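Student Project Report: How Flood Warnings Reach Households in Kukudura

Submitted 31 December 2021
Supervisor: Philomena Ó Dubhghaill
Student: Rónán Hanrahan

1. Background

Kukudura is a low district on both sides of the Tully river. In August the river went over its bank at the Perkar bridge and the water stayed in the lower streets for 3 days. The district has 3,078 residents, and 900 of them live below the road level. The local office told me that a warning was sent the evening before the flood. Many families told me that they did not receive it, or received it when the water was already at the door.

The aim of my project was to learn where the warning was delayed. I did not study the causes of the flood, and I did not study the damage to the crops, although the farmers wished to speak about this very much.

2. Method

I made interviews in 12 households, all of them in the lower streets. Each interview took less than one hour. I asked the same questions each time: who told you first, at what hour, and what did you do after. I wrote the answers by hand and read them back to the person before I left the house.

I also read the duty book of the relief center, with the permission of the office. The book is complete for the first night, but the second night has a gap between midnight and early morning. 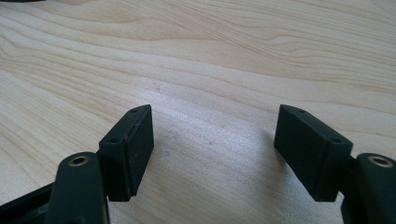 The hours in the book do not always agree with the hours people remember. When there was a difference, I kept both in my table and marked the row. My supervisor advised me not to choose between them, and I think this was right.

3. Results

The warning went out by text message and by loudspeaker car. The text message went only to phone numbers registered with the office. Older people had often registered a house telephone, which cannot receive it. The loudspeaker car started at the market and should have finished at Skider Lane, but the lane was already under water and the driver turned back.

Most of the families I visited heard the news from a neighbor. In Skider Lane this was the only way. One woman walked from door to door with her son until the electricity stopped.

4. Discussion

The message was early enough, but the list of numbers was old. The route of the car was also planned from the high side to the low side — so the streets with the most danger were the last to hear it. I suggest to begin the route at Skider Lane and to renew the phone list every year before the rains.

My sample is small and it has only households that returned home. Families who moved away after the flood may have a different story. I tried to contact two of them, without success.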